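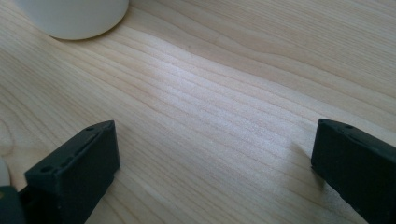 Noreen Bajwa asks that every site read this section before sending in a quote request, and that the spare parts line be filled in on the first version of the form. Three of the last requests from Fakholm came back because it was blank.

Section 2. Planning and Budgeting for Hand-Held Grippers

2.1 Before you request a quote

1. Write down the tasks you want to record. Use plain words, such as "pick up a cup and set it down."
2. Measure the widest object on the list. Compare it with the full opening between the gripper fingers given on the supplier's data sheet.
3. Measure the work table. Leave enough room for the operator to stand at one long side and reach the far edge.
4. Decide how many operators will work at the same time. Each one needs a gripper. Shared grippers are allowed only when shifts do not overlap.

Note: Tabletop finish matters. A smooth, light wood top can throw back a bright patch of light from a lamp or window. Price shades or a matte table cover now if the room cannot be darkened.

2.2 Filling in the budget form

1. Enter the gripper at the list price of $665 per unit. Do not enter the Berkik discount, which is applied later by purchasing.
2. Enter one spare finger set per gripper at $220. The fingers take the most wear and are not covered by the warranty.
3. Enter the table, lighting and storage case on separate lines.
4. Enter operator training under labor - it is not an equipment cost, even when the supplier teaches the course.
5. Add shipping last. Orders to Au and Brurklow ship from different warehouses and must be quoted separately.

Caution: Do not order finger sets from a second supplier to save money. The mounting holes may not line up, and a forced screw will crack the finger.

2.3 Timing

1. Allow 14 working days from an approved form to delivery.
2. Send the form by the end of October if you need the equipment in November.
3. Book the table space before the order is placed. Purchasing will hold any order that has no room number.

2.4 On delivery

1. Check the parts against the packing list. Keep the carton until the check is signed.
2. Open and close the fingers by hand through their full travel. Stop if they bind.
3. Record the serial number on the budget form and return a copy to purchasing.

Note: A gripper that binds on the first check is replaced at no charge. Report it before first use. Once it has been used, it goes through the repair process in Section 6.

Prices in this section were last checked on 9 October 2024.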